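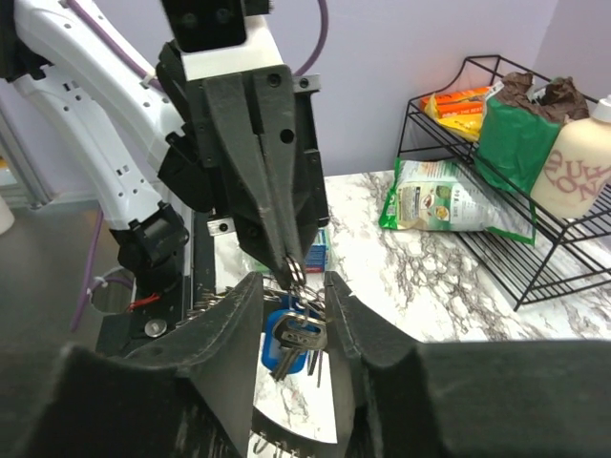
第四章 台面小件操作守则：开机前、交接时、收工后

前面三章讲的是装机和标定，到这一章终于可以动手干活了！我把在Clultham工位上带新人时反复念叨的东西都写在这里，适用于Alach双臂台面套件，控制软件用的是Ferri。如果你用的是别的软件，按钮名字会对不上，不过规矩是一样的，照着意思来就行。

先说一句这一章管什么：管的是双臂在台面上拿小东西、递小东西，典型的就是钥匙串、小包装袋、瓶瓶罐罐。大件搬运在第六章，带刀刃的、带玻璃的东西请不要套用本章，那个得单独做风险评估，我也没资格在这里替你拍板。

另外本章是我们自己的工位守则，不能代替你们当地的法规，也不能代替你们单位的安全评估。两边要是打架，听严的那个。

4.1 谁可以操作

一个工位同一时间只有一个操作员，这条没有商量。旁边可以站人看，可以站人记录，但是发指令的手只能有一双。我见过两个人一人管一条臂的，说是这样快，结果左边的人以为右边已经松了，右边的人以为左边已经夹住了，钥匙掉下去倒是小事，两条臂为了追同一个位置差点顶在一起。

操作员要做到下面几条：

1. 完成过第二章的急停练习，并且在工位本上签过名。签名是签给自己看的，别让人代签。

2. 知道急停按钮在哪儿，闭着眼能摸到。我带人的时候真的会让他们闭眼摸一次，大家都笑，笑完都摸得到。

3. 长头发扎起来，挂绳、工牌、围巾摘掉，袖口收紧。戒指和手镯我个人也建议摘。

4. 困了、病了、刚吵完架，换人。

来参观的朋友很喜欢伸手去"帮"机械臂一把，看见东西快掉了，手就过去了，这是人的本能，怪不着谁。所以请在开机之前就跟他们讲好：东西掉了就让它掉。你也一样，操作员更要管住自己的手。

4.2 台面准备

这一步最容易被跳过，偏偏出的毛病大半都能追到这里来。我自己的习惯是先擦台子，再摆东西，最后站远一步看一遍线。

1. 把台面擦干净，等干透。石材或者仿石的光面台子特别会打滑，留一点水膜，塑料袋就会满台跑。

2. 把本次任务用得到的东西摆上去，用不到的撤走。确实想留一点背景杂物也可以（我们有些任务就是要在杂乱的台面上做），那就把它们放进置物架，或者挪到两条臂的动作范围之外。瓶子类的东西请检查盖子和泵头有没有拧紧，泵头能锁的锁上。

3. 检查台面边缘。小件离边缘至少留出20厘米，钥匙这种会甩的再多留一点也不亏。

4. 看线。从底座开始，一直看到腕部，线要松紧合适，手腕转到两头极限的时候不能绷直，也不能垂下来拖到台面上。线圈里面要是能伸进一根夹爪手指，那就太大了，用扎带收一收。

5. 看螺丝。腕部安装板、手指根部、关节盖板，手拧一遍就知道有没有松的。松了就按第三章的力矩表重新上紧，不要"先干完这一轮再说"。

6. 看手指。指尖内侧有没有磨光、有没有粘胶、有没有缺口。两根手指合拢以后对不齐的，停下来重新标定，别硬用。

注意：台面上不要放饮料。我知道工位在厨房样式的台子上，看起来就很适合放一杯咖啡，我自己也放过，然后写了一份很长的事故说明。现在我的杯子放在身后的窗台上，走两步去喝，也挺好。

注意：道具里的钥匙请用专门买来的空白钥匙，或者已经作废的旧钥匙。真的家门钥匙、柜子钥匙、车钥匙一律不上台。录像留下来以后会到处传，齿形拍清楚了是能照着配的，这一点很多人想不到。还有写着名字地址的标签、快递单、药盒上的处方贴，上台之前都撕掉或者盖住。

4.3 上电和空跑

1. 操作员站到指定位置，急停放在不拿控制器的那只手边上。

2. 大声说一句"上电"，等旁边的人答应了再按。只有你一个人在的时候也说，养成习惯嘛。

3. 打开Ferri，确认左右两臂的名字没有对调。办法很笨，单独让左臂的夹爪开合一次，眼睛看着左边。右边再来一次。对调这件事听着像笑话，可是我们换过一次线以后真碰上了，屏幕上一切正常，动的是另外一条臂。

4. 把速度上限调到"慢速"，也就是每秒5厘米那一档。

5. 不放道具，把整个动作空跑一遍，包括抬起、靠近、交接、退开。空跑时重点看两条臂的前臂和电机盒会不会碰上，很多人只盯着指尖，后面的胳膊肘蹭到了都不知道。

6. 空跑没有问题，回到起始位，放道具。放道具的时候Ferri必须处在"暂停并锁定"状态，屏幕边上会有一圈橙色。没有橙色就不要伸手！

有人问我能不能空跑一遍以后一整天都不跑了。不行。换操作员要跑，换道具要跑，挪过底座要跑，午饭回来也要跑。一遍花不了多少时间，你就当热身。

4.4 抓取钥匙串

钥匙串是我最喜欢拿来培训的东西，又便宜又难缠。它软硬都占，会转、会晃、会勾住别的东西，一把抓下去你永远不太确定夹住的是环还是某一把钥匙的柄。下面是我们用下来比较稳的做法。

1. 先认环。夹爪对准钥匙圈，不要对准钥匙片。圈是整串里唯一一个形状固定的地方，夹住它，剩下的自然往下垂。

2. 从上往下靠近，到了圈的上方停一下，让晃动静下来。

3. 合拢手指，力度从最低档开始，一档一档加。夹金属圈的时候，力大了没什么好处，反而会让圈在指尖之间打横，一下子弹出去。带塑料头套的钥匙更要小心，套子是会被夹变形的。

4. 抬起一点点，停住。看一眼有没有哪把钥匙卡在手指的缝里或者孔里。手指侧面有孔、有螺栓头的夹爪，钥匙齿特别爱往里钻。

5. 确认垂得干净，再继续抬到交接高度。

如果钥匙卡进去了，请不要甩。我知道甩一甩很有诱惑力，有时候还真能甩下来，可是甩出去的方向你控制不了，旁边的人脸上可没有护罩。正确的做法是把整串慢慢放回台面，张开手指，锁定，人过去拿。

台面上另有散放的钥匙或者小零件的时候，垂下来的这一串很容易勾到它们。抬升路线要直上直下，不要贴着台面横拖。横拖还会刮花台子，Nekuvbridge那边的工位就有一道长长的印子，到现在都盖不住。

4.5 双手交接

交接是本章的重头戏，请慢慢看。我们把给东西的那只叫"给手"，接东西的那只叫"接手"，口令里也这么喊，免得左右左右喊乱了。

1. 给手到达交接高度，停稳。停稳的标准是钥匙不再摆动，肉眼看不出来才算。

2. 接手张开到需要的宽度，从下方或者侧面靠近。张得太大，手指背面容易碰到给手或者碰到旁边的东西；张得太小，又会把钥匙顶开。先在台面上用同一串钥匙比一下，记住那个宽度。

3. 接手在最后一小段距离换成点动，一下一下挪，每挪一下看一眼。

4. 说"接住"。这时接手合拢，给手仍然夹着，不许松。

5. 等接手的夹持信号稳定。Ferri里那个小圆点由灰变绿，然后你再默数两下。信号闪烁就当作没夹住。

6. 接手轻轻往外带一点，感觉到有一点阻力，说明真的夹着东西。这一步叫拉测，省不得。

7. 说"松开"。给手张开，原地不动，看着钥匙完全落进接手的控制里。

8. 给手先退，沿着来的路退。接手等给手退出去以后再动。

这八步里面出错最多的是第五步，大家看到绿点一亮就急着松。Patricio Cordero帮我翻过整本工位记录，我们一共做了186次钥匙交接，掉了33次，他把掉落的那些一条一条归了类，里面最常见的就是绿点刚亮就松手。这个数字是在我们自己的台子上、用我们自己的道具得出来的，你那边多半不一样，所以我也很希望你自己记一份！

注意：两只夹爪之间的空隙属于禁手区。只要有电，不管动不动，人的手指都不许进去。夹爪看着小小的，尖尖的，夹一下真的疼，而且两只手一起夹过来的时候你是抽不出来的。

注意：交接途中想停，按暂停，两只手都会保持夹持。按急停的话，夹持力会不会保持，取决于你的夹爪型号和刹车配置，请在第二章的练习里亲自试过，并且把结果写在工位本第一页。危险的时候当然直接拍急停，东西摔坏就摔坏，没有人会为了一串钥匙说你。

4.6 东西掉了怎么办

1. 手别动。我说的是你自己的手。

2. 按暂停，看橙色圈。

3. 说一声"掉了"，让旁边的人知道接下来有人要进去。

4. 看清楚掉在哪里。掉在台面上，锁定以后拿；掉到底座旁边或者关节下面，先把臂挪开，再锁定，再拿；掉到地上的，收工前必须找到，踩到钥匙滑一跤可比什么都冤。

5. 检查道具。钥匙弯了换掉，包装袋破了换掉，漏出来的东西马上擦。食品包装即便没有破，上过台以后也请当道具处理，别拆开吃。写这条是有原因的，大家自己体会。

6. 在记录里写一行：哪一步掉的，给手还是接手，你觉得是怎么回事。"不知道"也是可以写的，比编一个强多了。

连续掉三次就停下来。不要跟它较劲，人一较劲就会加速度、加力度、省步骤。喝口水，重新空跑一遍，大部分时候问题自己就露出来了，经常是指尖粘了点东西，或者底座被谁碰歪了一点。

4.7 记录要写什么

我不喜欢填表，所以我们的记录做得很短。每一轮写这些就够了：操作员、道具编号、速度档、完成没有、有没有暂停、暂停的理由。失败的轮次跟成功的轮次一样保存，请不要删。删掉失败记录以后，剩下的数据看起来漂亮得很，可是后面的人拿去用就会吃亏，他会以为这个动作很稳。

有录像的工位，开录之前请做两件事。一件是告诉在场的每一个人，问他们愿不愿意入镜，不愿意的请到镜头外面去，或者你换个时间再录。另一件是看一遍画面里有没有不该有的东西，白板上的密码、屏幕上的邮件、桌上的证件。镜头装在手腕上的话要格外当心，它会跟着手转，你以为拍的是台面，转过去拍的就是整间屋子了。

录完的文件当天改好名、归好档。命名规则在附录里，长是长了点，忍一忍。

4.8 收工

1. 两条臂回到停放位，夹爪空着、张开。绝对不要夹着东西过夜。

2. 退出Ferri，断电，等指示灯灭透。

3. 道具清点归盒，钥匙串按编号挂回去。少了一把就找，找不到就写下来，第二天开机之前先找它。

4. 擦指尖。用干净的软布，别用酒精以外的溶剂，指尖的材料经不起。酒精也请少蘸，擦完晾着。

5. 擦台面，置物架上的东西留在原位没有关系，但是要站稳，不要叠得老高。

6. 线再看一遍，尤其是绕过手腕的那一段，有没有新的磨痕。有磨痕就贴一张黄条，写上位置，今天不用换，下次上电之前必须换。

7. 在工位本上签离开时间。

4.9 常见的几个情况

夹爪合拢了，绿点就是不亮：先看夹的是不是太细。单独一把薄钥匙有时候厚度不够，夹持信号判不出来。换夹钥匙圈，或者到第三章把闭合阈值重新标一下。不要靠加大力度去"逼"它亮。

钥匙串一直转：多半是夹在圈的接口那里了，两边厚薄不一样。放下来，转个角度重新夹。

两条臂靠近时Ferri报"间距不足"：照它说的退开，换一个交接高度，或者把接手改成侧面进入。间距保护请不要关。有人会在论坛上教你怎么关，我求你别学。

包装袋夹不住：袋子里有气，夹鼓起来的地方会滑，改夹封口边。封口边朝着架子里面的话，先锁定，人工转过来，不丢人。

动作忽然变得一顿一顿：先暂停，再看线，最后才去看软件。我的次序以前是反过来的，在软件里翻了一下午，最后发现是接头没有插到底。

遇到这里没写到的情况，先断电，再来信问我。请把记录里的那一行一起贴上，光写"它坏了"我是猜不出来的。夹爪手指的更换和力度重新标定见第五章，动手之前请把那一章的注意事项先读一遍。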